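The sandwich line that squeezed too hard

4 min read
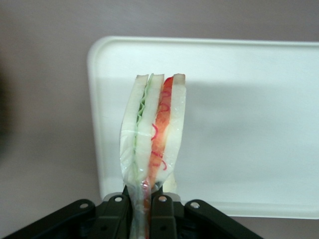 A wrapped sandwich in the gripper, with the white tray behind it.

The first complaint at Sakthorpe came from the packing end. Somebody opened a carton and found a sandwich with its bottom third pressed flat and the filling pushed out into the wrap. It was put down to a bad stack and thrown away. By the end of that shift there was a crate of them.

The kitchen makes chilled sandwiches for hospital shops and station kiosks. In June it put a robot arm on the traying station, where wrapped sandwiches are picked up and set down on trays for the next stage. The arm was fitted by Arulel, a small integrator, and runs a gripping program called Flirik. I spoke to the production manager, who asked for her name to be left out, and to the engineer from Arulel who was sent to find the fault.

"It had been fine for seven weeks," the manager said. "It was slow, but it was meant to be slow. People had stopped looking at it, and I include myself in that."

The fault was in how hard the fingers closed. Flirik shuts the gripper until the motor current reaches a limit, then holds. The limit is set separately for each product, because a wrap will take more than a sliced loaf sandwich will. On the night in question the arm was using the setting for a filled roll on a product made with soft white bread.

"A roll pushes back," the engineer said. "You close on it and the current climbs quite early, so the fingers stop. Soft bread doesn't push back. It just keeps going until there's nothing left to compress, and by then you've got tomato in the corner of the bag."

I asked how the wrong setting came to be loaded. She said the product list had been changed that afternoon to add a new line, and the new entry had gone in part way up the list, not at the end. Everything under it moved down by one. The screen on the line showed the right name. The number sent to the arm belonged to the product next to it.

"So the operator did everything correctly," she said. "He picked the sandwich by name, he checked the name, he pressed start. I want that written down, because the first report had it as operator error and it wasn't."

The manager agreed that the first report was wrong. She had signed it. It was withdrawn and a second one took its place.

In all, 414 sandwiches were scrapped. Most of them had been packed before anyone stopped the line. None left the site, according to the manager, although one pallet had reached the loading bay and had to be brought back and opened by hand.

What bothered her more was how the line was stopped. The operator saw the arm come down on a sandwich that had fallen over on the infeed. The gripper closed on the side of it and the wrap split. He pressed the pause button on the screen, which lets the arm finish the move it is making, and he put his hand in to clear the mess. The arm was still on its way back up.

"It caught his sleeve," she said. "It didn't catch his hand. He was shaken and he had a red mark on his wrist, and he went home early. I've been asked whether that counts as an injury. We recorded it as one."

There was a guard on the station. It had a door with a switch, and opening the door should have cut power to the arm at once. The switch had been tested when the arm was fitted. When the engineer tested it again, it worked only if the door was opened more than 70 millimetres. A man can get his forearm through less than that.

"The bracket had crept," she said. "Two screws, both a bit loose. You wash that area down every night and things move. We should have used a different bracket, and we should have asked them to check it weekly. It wasn't in the manual we gave them."

Had anybody at Arulel raised it before? She thought for a while. A colleague had noted at another customer's site, Osagie, that a similar bracket needed tightening. The note went into the service record for that site and was not passed on to anyone else.

The station was shut for 7 days. The traying was done by hand, which the manager said was less trouble than she had feared, although the night shift were fed up by the end of it. The product list now uses fixed codes that don't shift when a line is added. There is a ceiling on finger force for anything made with sliced bread, whatever the screen says. The bracket has been replaced with a welded one, and the door is tested at the start of each shift with a gauge that hangs on a hook beside it.

The pause button is still there. The manager wanted it removed. The engineer said operators need a way to stop the arm without dropping what it is holding, and for now it has been relabelled "finish move, then stop". They have not settled it.

After the restart they ran 400 sandwiches through at half speed, and the manager stood at the tray end and looked at each one. Two were sent back for creased wrap, which she thinks came from the wrapping machine.

"I'd have liked to blame the robot for those as well," she said.

The operator is back on the same station. He was asked if he wanted to move and said no, but he has asked for short sleeves, and the hygiene team are looking at whether he can have them.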